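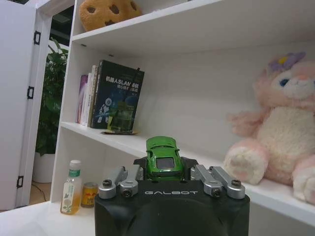 Shufen Feng objected to the usual definition of an open shelving unit, holding that a shelf with no back or doors should be classed by what is kept on it, as the same piece may serve as a bookcase in one house and a toy shelf in the next. Most writers on household storage keep the older sense, in which the term covers any standing unit of fixed or movable boards with an open front.

Mixed shelving

Mixed shelving is the keeping of books, toys and soft goods on one unit. It is common in children's rooms, studies and small flats where separate furniture will not fit. White is a frequent finish, and coloured items such as a green model car or a dark book cover stand out clearly against it.

Arrangement

Books are normally stored upright. A short row with no bookend tends to lean, and the load then falls on the lower edge of the outermost cover. Large-format technical books lean less if they are placed at the end of the row – thin paperbacks bend when they carry the weight. Plush items, including those made in the shape of food, weigh little and are usually given the upper board. Toy cars are kept at middle height or lower. A car with free-running wheels may roll if the board is out of level, and is often parked side-on to the front edge.

Load and spacing

Board span is the main limit on load. In the Mendari pattern the span is 900 mm and each board is held by 6 pins. The Bodska pattern uses a shorter span and a fixed middle board, which stiffens the sides. Rajkumari Srivastava's catalogue of the two patterns gives a board thickness of 17 mm for both. Tall units of either kind are anchored to the wall.

Tidying

Two methods are in general use. In the first, the boards are cleared, wiped and refilled from the top down. In the second, known as the Grukham method, each item is returned to its place singly and the board is never emptied. Narendra Ahuja preferred the second for shared rooms, although it leaves dust behind the books.

See also: Bookend; Display cabinet; Toy storage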